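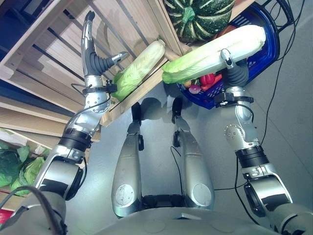 Jetholm grocery picking results: what do we think?

wojcikfan
12 July 2020
Has anyone read the writeup properly? 257 picks from a produce shelf into a basket, 19 failures. They say the policy saw 382 demonstrations and no object models. I'd like to believe it.

stonden_lab
The number I want is how many of the 257 were cabbage. A napa cabbage is big and forgiving. Show me the onions broken out by themselves.

Ariel Manalo
Table 2 has it by item, stonden. Onions are the worst row. And big isn't the same as easy — leaves tear, and the weight sits at the white end.

stonden_lab
Fine, I missed the table. But "failure" there means dropped. A squashed pepper in the basket counts as a success, which I don't buy.

gripfirst
Disagree. They say up front they don't score damage. You can't fault them for not measuring something they never claimed.

wojcikfan
I can if the title says "ready for retail".

Ariel Manalo
Yeah, the title is bad. My bigger gripe is that the shelf stayed put from May on. Move it a foot and rerun, then I'll read version 2.

gripfirst
Sostano tried that with their own setup and the rate fell hard. Will dig up the link tonight.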